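Mestardアーム(組立キット)レビュー:標準フィンガーとBresanitzフィンガーの比較

印刷する | メールで送る

Mestardは卓上サイズの小型アームで、リンクは白い3Dプリント部品、関節はすべてサーボ直動の構成をとる。販売はFleltenport。今回はキット本体に、同社が別売するBresanitzフィンガーと、制御基板Moonを組み合わせて評価した。評価項目は、小物の把持再現性、制御遅延、配線の取り回し、カメラ位置による把持点推定のばらつきの四つである。可搬質量の限界試験と屋外での使用は対象外とした。

組立

プリント部品の寸法は概ね良好で、リンク同士の合わせに削りを要したのは肘の一か所だけだった。サーボを収める溝は公差がやや小さく、ケーブルの引き出し側から斜めに入れないと座らない。説明書の図はこの順序を反対に描いている。改訂版が出ているのかもしれないが、手元の箱に入っていたのは旧い図であった。

ねじは樹脂に直接切る方式のため、締結トルクの管理は事実上、手の感覚に任される。手首のハウジングは分解と再組立を三回繰り返した時点で一本が空転し始めた。フィンガーを頻繁に交換する用途なら、この部分だけでもインサートナットに置き換えたほうがよい。部品図は公開されており、下穴の変更は難しくない。

完成後の質量は859g(電源とクランプを除く)。この値だと、腕を前方に伸ばした姿勢ではベースの浮きが避けられない。平板のベースプレートをボードの後縁に沿って固定し、以後の試験はすべてこの状態で実施した。

試験環境

作業面は木製テーブルに載せた暗色のボードである。表面には弱い光沢がある。背面と右側は明るい灰色の壁で囲い、照明は固定した。対象物は、軽く柔らかい白の小ロールと、直立させたカップの二種とした。前者は把持の対象、後者は接近動作における障害物および位置基準として扱う。カップの外径は最大開口を超えるため、外側からの把持は試験項目に含めていない。

フィンガーの最大開口はどちらの組も34mmで共通である。待機姿勢では指を閉じ気味にして下に向け、ボードから離しておく。ここから対象の上方へ移動し、開いて降下、閉じて持ち上げ、所定位置で放す。この一連の動作を一試行とした。

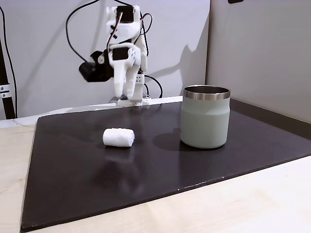 Mechthild Zürcherからは、指の形状を比べる前にサーボの遊びを分離して測らなければ、差の大半は関節側の誤差で埋まってしまうのではないか、という意見が寄せられた。待機姿勢からの降下では重力が常に同じ向きに働くので遊びが隠れ、横方向の移動で初めて表に出る、とも書かれている。

妥当な指摘であり、試験の順序を組み直した。まず指を外した状態で手首の先端位置を測り、横方向の往復でずれを記録した。ずれは肩の旋回軸が支配的で、手首の寄与は小さい。したがって、以下の比較では接近方向を片側に統一し、旋回軸の遊びが同じ側に寄った状態で降下させている。両側から接近させた場合の値は参考扱いとし、採点に入れていない。

把持再現性

試行はフィンガーごとに700回。放した後のロールの中心位置を測り、目標からのずれで評価した。

標準フィンガーは平板で、先端が丸い。降下時に先端がボードに触れても引っかかりにくく、高さ方向の設定誤差に対して寛容である。一方、把持面が滑らかなため、柔らかい対象では閉じる途中で対象が長手方向に逃げることがある。逃げの量は閉じ速度に強く依存し、速度を既定値の半分に落とすとほぼ問題にならなくなった。既定値は速すぎる。

Bresanitzフィンガーは把持面に浅い溝を持つ。長手方向の逃げは明確に減り、既定の閉じ速度でも位置のばらつきが小さい。代わりに、放すときに繊維質の表面が溝に残り、対象が指に追従して回ることがあった。放した直後に指をわずかに開閉させる動作を加えると改善するが、一試行あたりの時間は延びる。硬い対象だけを扱う場合、この欠点は現れないと思われる。未確認である。

閉じ速度を落とした標準フィンガーと、既定速度のBresanitzフィンガーは、位置の再現性だけ見れば同程度に落ち着いた。追加費用を払う根拠は、位置精度より処理時間に求めることになる。

なお、どちらの指も先端の平行度は完全でない。根元の歯車の噛み合わせを一歯ずらして組むと片側が先に当たる。組立時に閉じた状態で光にかざし、隙間が均等かどうかを確かめておくことを勧める。

Moonの評価

Moonはサーボ指令とカメラの時刻同期を一枚で受け持つ制御基板である。指令を送ってから位置の読み戻しが完了するまでの遅延は、中央値で41msだった。教示による動作の記録と再生には足りる。力の変化を見ながら閉じ量を調整するような制御には遅い。

気になったのは平均値より分布の裾である。全軸を同時に動かすと、読み戻しが一周期まるごと抜けることがある。抜けた周期には直前の値が黙って入るため、記録を後から見ても欠落と静止を区別できない。ファームウェアの設定で欠落時に空値を返すよう変更でき、今回はこの設定を使った。初期設定がそうなっていない理由は資料に記載がない。

温度保護の閾値は軸ごとに設定可能。ただし保護が働いたときの挙動は全軸脱力であり、腕を上げた姿勢では落下する。当該軸だけを保持に切り替える選択肢がほしい。監視画面の表示は簡素で、負荷、温度、位置が数値で並ぶだけだが、更新は安定していた。

配線

配線は本機の弱い部分である。サーボ間の細線はリンクの外側を這い、主ケーブルは大きな輪を描いて上腕の周りを回る。この余長は可動範囲を確保するうえで必要で、短くすると手首を返したときにコネクタに引張りがかかる。長いままでは、ベースを旋回させたときにボード上を擦る。 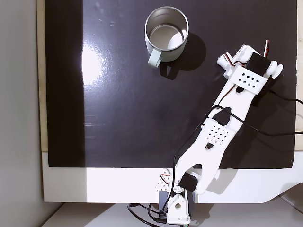
ベース側から見たアーム。ステンレスのカップはボードの奥。

リンクの途中には菱形の穴を並べた部品があり、結束バンドを通すのに使えた。上腕側の細線はここで留めるのがよい。二か所で固定し、肘をまたぐ部分だけを自由にすると、試験の後半では線の引っかかりによる停止が起きなくなった。キットに結束バンドは付属しない。

ベース周辺は整理の余地がさらに大きい。電源線と信号線が同じ側から出るので、ベース背後に線が溜まる。右利きの作業者が前から手を入れる配置では支障ないが、裏から保守するときには毎回よけることになる。側面に線を逃がすスリットがあれば済む。

カメラ位置の比較

カメラは二つの位置を試した。一つは作業者側からアームに向けたもの、もう一つはベース側の高い位置から作業面を見下ろすものである。クランプは汎用品で、支柱に固定した。

作業者側の視点では、指先と対象の隙間を読みやすい。降下の最終段階における高さの判断はこちらが優れる。難点は、カップが手前寄りにあるときに対象の一部が隠れることと、背面の壁に落ちるアームの影が輪郭抽出に混じることである。壁が明るいほど影との差が開き、白いリンクと壁の境界は逆に曖昧になる。壁を中間の灰色にすると多少は扱いやすいはずだが、今回は変更しなかった。

ベース側の視点では、カップと指先の平面上の位置関係がよく分かる。ただし照明の反射がボード上に強い白斑として現れ、その付近では白い対象の検出が不安定になった。露出を下げると白斑は縮むが、アーム側の黒いサーボは細部を失う。光沢のある作業面を使うこと自体が不利であり、艶消しの板に換えるのが早い。

把持点の推定を両方の視点で行い、結果を突き合わせる設定も試した。一致しない場合に停止させると誤把持は減る。Moonの時刻同期はこの用途で問題なく機能し、二系統の映像のずれが原因とみられる不一致は確認できなかった。一台だけで運用するなら、対象が低いものばかりの場合はベース側、カップのように背の高いものが並ぶ場合は両方、というのが現時点の判断である。

カップ周辺の動作

障害物としてカップを置いた試験では、経路計画より手首の外形が問題になった。手首から側方に突き出す部分があり、指先に余裕があっても先にこちらが接近する。付属の干渉モデルは指と各リンクのみを含み、この張り出しを無視している。モデルに直方体を一つ加えて対処した。

下向きの姿勢でボード面に近づける場合は、先端の丸みが有利に働く。わずかに押し付け気味でも、標準フィンガーは面を滑って止まる。Bresanitzフィンガーは先端の角が残っており、同じ条件でボードに細かな擦り傷を付けた。気になる場合はやすりで落とせばよく、作業は数分で終わる。
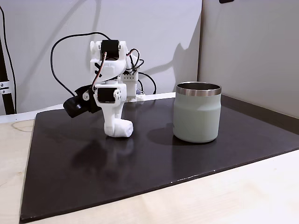
暗色ボード上のアームとタンブラー。

カップに接触した場合の検出も確認した。負荷値の変化は小さく、空に近いカップを押した程度では閾値に届かない。閾値を下げると、配線の抵抗による負荷変動で誤検出が出る。配線を整理した後はいくらか余裕が生まれたものの、接触検出を安全機能として当てにできる水準ではない。

サポート

組立図の誤りについてFleltenportに火曜に問い合わせ、翌日に返信があった。内容は正確で、修正済みの図面が添付されていた。Moonの脱力動作に関する質問には、仕様であるとの回答のみ。予備のギアとサーボは単品で購入できる。Bresanitzフィンガーは左右一組での販売となり、片側だけの注文は受け付けていない。

評価

本体の機構は価格に見合う。把持の再現性は調整後であれば教示データの収集に十分で、標準フィンガーのままでも閉じ速度を下げれば実用になる。Bresanitzフィンガーは、柔らかい対象を短い周期で処理したい場合に限って勧める。Moonは同期機能がよく、保護動作と欠落値の扱いに難がある。導入時は、欠落時の空値出力、閉じ速度の変更、手首の干渉モデルの修正を先に済ませておくこと。

長時間連続運転における樹脂部の摩耗は未評価。旋回軸の遊びが試験の前後で増えたかどうかも、初期値の測定が途中からになったため判定できない。次に別の個体を組む際、最初に測る予定である。

印刷する | メールで送る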